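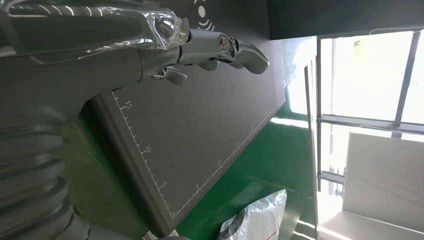
Budgeting for a robot work cell

A robot work cell budget is a plan of what it will cost to buy, install, run and eventually replace a robot arm and everything that goes around it. The term covers small bench-top cells in workshops and schools as well as full production lines, though this article deals mainly with the smaller kind. It is a surprisingly absorbing branch of planning, and one in which a careful buyer with modest funds can do very well.

Scope

A cell budget normally has separate lines for the arm, the gripper, the control box and software, the work surface, guarding, installation, training and spares. Some planners also include the floor space. At the Mosden workshops the space is charged to each project by the month, and a cell that can share a bench with other work is much easier to get approved.

The arm

The arm is usually the largest single cost and tends to be chosen first. Many experienced buyers work the other way round. They start with the heaviest and the most awkward item to be handled, add the weight of the gripper, and only then look at arms. Reach is treated in the same way. A longer arm costs more, takes up more room and is often less stiff, so there is real pleasure (and real money) in finding a layout that makes do with a shorter one.

Grippers

Grippers are generally priced apart from the arm. A two-finger gripper suits a wide range of small parts and is a common first purchase. Fingertips come in many shapes, including straight, hooked and padded, and a set of spare tips is one of the best-value items in the whole budget. Some planners buy a second gripper at the start - it allows one to be serviced while the other stays at work.

Cables, hoses and covers that bend with the arm wear out in time. They belong under running costs, but are often left out of first drafts altogether.

Work surface and surroundings

A cell needs a firm, level surface and a dependable way of putting things back in the same place. For trial work a cutting mat with printed scales does this remarkably well, and costs next to nothing compared with a machined plate. Lighting deserves a line of its own if cameras are to be used. Strong daylight from a window and reflections from shiny surfaces can both upset a camera, and a blind or a matt covering is far cheaper than a better sensor.

The Mosden method

The Mosden method is a simple way of setting out a cell budget on 2 sheets. The first lists everything that must be paid for before the arm can move. The second lists everything needed to keep it moving for 72 months, including servicing, worn parts and the hours spent on retraining. The sheets are added together before any quotations are compared, and at least 3 quotations are asked for.

The method was first used to choose between the Jumby, a light bench-top arm, and the larger Danzer. The Jumby was cheaper on the first sheet by a wide margin. On the second sheet the gap nearly closed, as its wrist unit had to be exchanged after every 2,000 hours of use. The Jumby was still bought, and the wrist units were written into the plan from the beginning.

Hire and second-hand purchase

Hiring suits short projects and buyers who are still unsure what they need. The Honddale scheme lets a hirer put part of the fees towards buying the same arm later, a splendid arrangement for small workshops. Second-hand arms can be excellent value, but the price should be read alongside the running hours, the age of the control box and whether software updates are still issued.

See also
Gripper selection
Payload and reach
Equipment hire
Spare parts planning

Page last edited 08/07/2025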